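Call for participants: hand-held gripper demonstrations for a study of grasp transfer
Dralline Manipulation Group, Kokemberg site

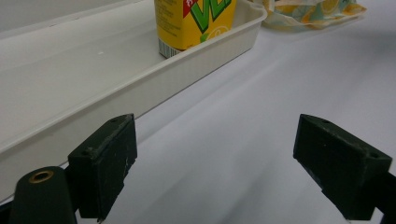 A former participant, Ansah, wrote to us after the previous round that the hardest part was slowing down at the approach, and asked whether the policy really learns anything from the half second before the fingers close. It does, and that interval is the subject of the present study.

Background

In our earlier work we trained a grasping policy on demonstrations recorded with a hand-held gripper and then ran it on a fixed arm with matching fingers. The policy reached packaged goods on an open table reliably. It did worse when the item stood inside a shallow tray. Most failures were contacts between a finger and the tray wall during the approach. Failures after the fingers had closed were rare.

We compared the failed runs with the training data and found that demonstrators differ mainly in how they clear the wall. One group comes in high and descends close to the item. The other comes in low, lifts over the rim, and tilts the wrist. Each style trained a usable policy when kept separate. Mixed without labels, they produced paths that fell between the two and struck the rim. The new study, registered internally as Skullisa, tests whether a short approach label attached to each demonstration removes this effect, and how many demonstrators are needed before it does.

What participants do

You hold the gripper in one hand and move grocery items such as drink cartons into and out of a tray on a tabletop. Each trial starts with the fingers open and clear of the tray and ends when the item has been released and the fingers are open again. Before each block, the screen tells you which approach to use or leaves the choice to you. The order of the blocks is randomized. A camera on the gripper records video during every trial, along with finger opening and gripper position.

A session consists of 5 blocks of 20 trials, with a break of 10 minutes after the third block. The first block is practice and is not used for training. Dropped items and wall contacts are kept in the data and marked as such, so please do not repeat a trial unless the operator asks you to. Speed is not scored.

Who can take part

We are looking for 25 adults. You should be able to stand at a table for the length of a block and to open and close a trigger with one hand. Left-handed participants are particularly welcome, as the earlier data set contained too few of them to analyze separately. Glasses and contact lenses are fine.

No experience with robots is required. People who have already given demonstrations at Kokemberg may apply, but will be assigned to the comparison group. Please do not apply if you have a current hand, wrist, or shoulder injury.

Data and consent

The camera points toward the fingers and the work surface. Your hands may appear in the video. Audio is not recorded. Recordings are stored under a participant number, and the list linking numbers to names is deleted when the study closes. You may withdraw at any time before that, in which case your trials are removed from the training set. Policies already trained on them are retrained before any result is reported.

The processed trajectories and approach labels will be released with the paper. Video is released only for participants who agree to it on a separate line of the consent form. Declining does not affect payment.

Payment and scheduling

Participants are paid a flat fee at the end of the session. The fee is stated in the confirmation message. If you stop early, you are paid for the blocks you have started. Sessions are held on weekdays except Wednesday, when the arm is in use for evaluation runs.

To apply, fill in the form at the Dralline front desk or on the Kokemberg site page under "Skullisa." State your preferred hand, whether you have taken part before, and which mornings or afternoons suit you. Applications are handled in order of arrival within each group, and the form closes when both groups are full.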